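Brurwood Household Cloth, White
Item no. 562
Sold in packs of 10 or 30

Home > Household Textiles > Cloths > White

The Brurwood Household Cloth is a white cotton cloth for dusting, drying, lining and wrapping. There is a cartoon print on part of it and no colored border. It goes in a kitchen drawer, a linen closet or a workroom, and the same cloth can be used in all three.

The weave is medium weight. It is thick enough to dry a plate and soft enough to be bunched up, twisted at one end or pushed into a narrow place. Hung from one point it drops in soft folds, and it can be laid flat again afterward with a pass of the hand.
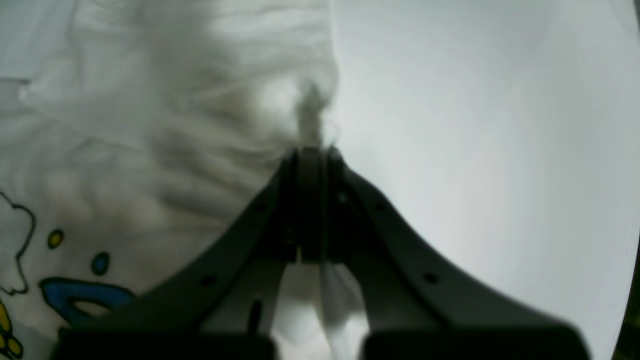

Size and fabric

Each cloth measures 46 cm by 46 cm, hemmed on all four sides. The hem is single stitched and lies fairly flat. We used a thicker hem on the older version, and customers told us it left lines on glass, so it was changed last June.

Fabric: 100% cotton
Color: white
Shape: square
Hem: all four sides, white thread
Hanging loop: none
Pack sizes: 10 or 30

New cloths are a little stiff from the finish on the thread. They soften with washing and also take up more water. Wash them once before using them on dishes. Expect slight shrinkage in the first wash, mostly in one direction.

What it is used for

Drying. One cloth will handle a small load of dishes before it needs to be swapped for a dry one. Glasses come out with very little lint after the first couple of washes.

Dusting. Use it dry or barely damp. For rails, spindles and the gaps between books, twist a corner of the cloth to a point and work with the tip. Shake it out of doors before washing.

Lining. A single cloth covers the bottom of most drawers and bread baskets. For a deeper drawer, use two and overlap them by a hand's width.

Wrapping. Fold the cloth on the diagonal for long items and straight across for short ones. Two layers are usually enough between plates.

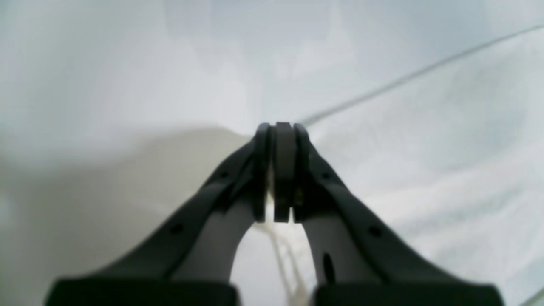
Small items are where most people ask us for advice, as a square cloth can seem like too much fabric for the job. Fold it in quarters first and then wrap, with the open edges on the outside. A flat piece with a straight body and slightly rounded corners, such as the dark gray one standing upright in the picture, can be rolled in the folded cloth without any special care at the ends. Items with sharp corners need an extra turn, and items with loose parts should have the parts wrapped on their own. The cloth is white, so dark pieces may leave marks on it if they are dusty. Wipe them first with a cloth you have already used.

Washing and care

Machine wash warm with other whites. The cloths can be washed hot when needed, though the hems may pucker slightly. Tumble dry on medium or hang on a line. Leave out fabric softener, which coats the cotton and makes it slower to absorb. Iron only if you want a flat stack.

Stains from tea, tomato and furniture polish may not come out completely. Soak them in cold water before the wash. Chlorine bleach will weaken the fabric over time – use an oxygen bleach instead.

Which pack to order

The pack of 10 suits one kitchen. The pack of 30 is meant for shared houses, rental units and anyone packing up a cabinet of dishes. Both packs contain the same cloth, and packs are not split.

If you want a heavier cloth for floors and windows, look at the Binivlow Utility Cloth. For a finer weave with a hanging loop, see the Onishi Tea Towel. The Lorow storage box takes a full pack of 30 folded in quarters, with the lid closed.

Ordering and returns

Unopened packs can be returned for a full refund. Opened packs can be exchanged if there is a fault in the weave or hem – please send a photo of the fault along with your order number. Washed cloths can be exchanged only for hem faults.

Page updated February 23, 2019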